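How to Free a Stiff Locker Lock and Fit a Replacement

Key-operated cam locks are simple parts, and most problems with them can be fixed in a few minutes. The steps below cover a lock that is stiff to turn and one that needs to come out.

What you need
Graphite powder or a dry PTFE spray
A small flat screwdriver
An adjustable wrench
400 grit sandpaper
A replacement lock, if the old one is worn

Freeing a stiff lock

1. Open the door. Turn the key and watch the cam, the flat metal arm on the back. If it scrapes the frame, the door has dropped and the lock is probably fine. Tighten the hinge screws first.

2. Puff a little graphite into the keyway. Do not use cooking oil or heavy grease. Both collect dust and the lock will be worse by May.

3. Work the key in and out, then turn it both ways 11 times. Wipe the key on a rag and repeat.

4. Check the key for burrs. A light rub with the sandpaper will take them off. Leave the cuts alone.

If a spare key turns easily and the everyday key does not, the key is worn. Have a new one cut from the spare.

Replacing the lock

1. Remove the screw that holds the cam and note which way the cam points. A quick pencil sketch helps.

2. Undo the large nut behind the door, or slide off the spring clip - older Drulside doors have the clip.

3. Push the barrel out through the front. Measure its length from the back of the face to the end, and the width of the hole. Take the old lock with you if you are buying in person.

4. Fit the new barrel, then the nut, then the cam. Snug is enough. An overtightened nut can bend a thin door.

5. Test it 9 or 10 times with the door open before you close it.

Write the key number down and store it away from the lockers. Glenys Dobson at Hulme keeps hers in a card file, one card per door, and that works well for a large bank.
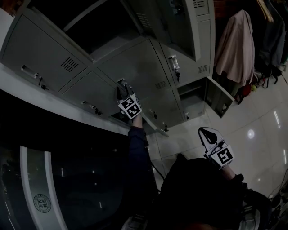

Gray steel lockers with keys hanging at the doors.

If the key snaps off in the lock, do not push the stub farther in. Grip it with fine tweezers if any of it shows, and pull straight out. The lock has to be in the position where the key normally comes out.

Written by Amber Whiteley. Last updated December 2024.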